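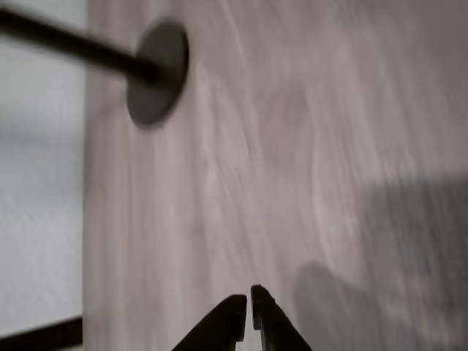
Ticket 313: Arm stops short of the board on return moves

Location: Toseo Shared Workshop, bench room
Equipment: Mahmoud arm, member build, two-finger gripper with wrist camera
Reported by: Birdie Ostrowski
Assigned to: Ferhat Taşdemir
Opened: September 2023
Priority: Normal
Status: Closed, with one follow-up

Summary of fault

When the arm is sent back to its start position above the grey wood-grain board, it halts before the move is complete and the controller shows a following error on the shoulder joint. The fault does not occur on every cycle. The gripper continues to open and close on command while the arm is halted. Power must be removed and restored before the arm will accept a further move.

The member reports that the fault was first noticed after the arm was moved to its present bench. No parts were changed at that time.

Expected behaviour

The arm should return to the start position with the fingers slightly open and nothing held, and should wait there for the next instruction.

Log

Entry 1 — Ferhat Taşdemir
Attended with the member. Ran 20 return moves at the normal speed setting of 80. The arm halted on four of them, each time in the last part of the move. Wrist camera view checked at the start position: the fingers are at the bottom of the view with a narrow gap between them, and the dark rod and round disk are at the upper left, near the side of the board. The disk is well away from the fingers at this position. Contact with the disk is not considered to be the cause.

Entry 2 — Ferhat Taşdemir
Speed setting reduced by half. A further 20 moves were completed without a halt. The member was asked to use the lower setting until the cause had been found, and a notice to that effect was left on the controller.

Entry 3 — Parisa Farahani
Inspected the wiring from the base to the shoulder. The cable had been tied too tightly at the second clip and pulled against the joint as the arm came down. Clip released and the cable re-laid with more slack. At the normal speed setting the arm halted once in 20 moves. The fault is therefore reduced but not cured.

Entry 4 — Birdie Ostrowski
I can confirm that the arm is smoother since the cable was altered. The remaining halt seems to come only when the arm has been running for some time. The power supply is the one listed in the Jallent build notes.

Entry 5 — Parisa Farahani
Supply voltage measured at the shoulder motor during a return move. A drop was recorded at the point of the halt. The screw terminal on the supply lead was found to be loose — the wire could be drawn out by hand. Wire cut back, fitted with a new ferrule and tightened. Controller settings were left unchanged.

Entry 6 — Ferhat Taşdemir
Soak test carried out at the normal speed setting for one full session. No halts and no error messages. Notice removed from the controller.

Resolution

Two causes were identified: a cable under strain at the shoulder and a loose supply terminal. Both have been put right. Members using the same build are asked to check the supply terminals whenever an arm is moved between benches.

Follow-up

Clip 13 on the base is cracked and should be replaced when the next order from Buria arrives. Verna Haverford to raise the order. The supply terminals will be checked again in January.

Closure approved: Hazel Villanueva, Workshop Manager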